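Pindley Student Robotics Project: Frequently Asked Questions
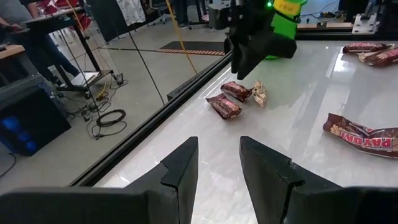
Wrist camera view during the candy bar sorting task, both arms at the table.

What is the task this term?
Two arms share one table and move wrapped candy bars from the table surface into a container called the Carton. A run ends when the table is clear or when the time limit of 64 seconds is reached.

Why candy bars?
Wrappers crumple, shine and change shape between runs. Rigid blocks were used in the first year and most teams solved them with fixed grasp heights. The candy bars cannot be picked reliably that way.

Do the wrappers have to be a certain brand?
No. Any mix of sizes is allowed. Bars with torn wrappers are removed before a scored run.

Who can join?
Any enrolled student who has passed the bench safety check. Sign-up opens in September. Places are limited to 19 per term.

Do I need to know how to program?
Basic Python is enough to start. Teams that only collect demonstrations do not write code until the second half of the term.

What software is used?
Arm control runs on Nallosow. Recorded runs are stored and labeled in Swati. Both are installed on the lab machines; do not install your own copies.

How many demonstrations does a team need?
The minimum is 500 accepted runs. A run is rejected if a camera stream drops, if a hand enters the work area, or if the operator restarts partway through.

Can both arms reach for the same bar?
Yes, but contact between grippers stops the run and it is scored as it stands.

The gripper closes but the bar slips out. What should I check?
Check fingertip wear first, then the closing force setting. If the bar lies flat, approach across its short side. Do not add tape to the fingertips.

The table reflects the lights. May we cover it?
No. The surface stays the same for all teams. Adjust exposure in the camera settings and save the values with your run file.

How is the final run scored?
Each team gets 9 attempts. The lowest is dropped and the rest are averaged.

Who do I contact about bench time?
Yeshi Lemma keeps the booking sheet. Requests for evening slots must be in by noon the day before.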